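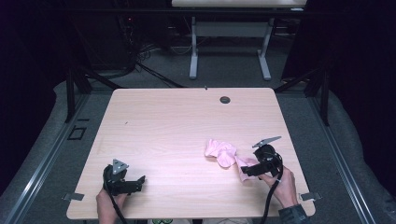

Henao Building Society raises savings rates and holds mortgage pricing until February

Henao Building Society has increased the interest paid on 46 of its savings accounts, with the new rates taking effect on Thursday. Standard variable mortgage rates will stay as they are until the end of February.

The change applies to all branch, postal and online accounts, including those opened through the former Teltum Savings Bank. Members do not need to take any action. Fixed-term bonds already held will continue at their agreed rate until they mature.

Efraín Ticona, Director of Savings and Lending, said: "Our members have seen household costs rise over the past year, and many have told us that a fair return on their savings matters to them. We are pleased to pass on an increase while keeping borrowing costs steady for those with a mortgage."

The Society also confirmed that 622 borrowers whose fixed-rate deals end in the next six months will receive a letter setting out their options. Appointments to discuss a new deal may be made at the Flusthorpe and Studitz branches, which will stay open until 6pm on Thursday.

Full details of the new rates are available in every branch and on the Society's website.

ENDS

Notes to editors

Interest on the accounts concerned is calculated daily and paid yearly. The Society has eight branches.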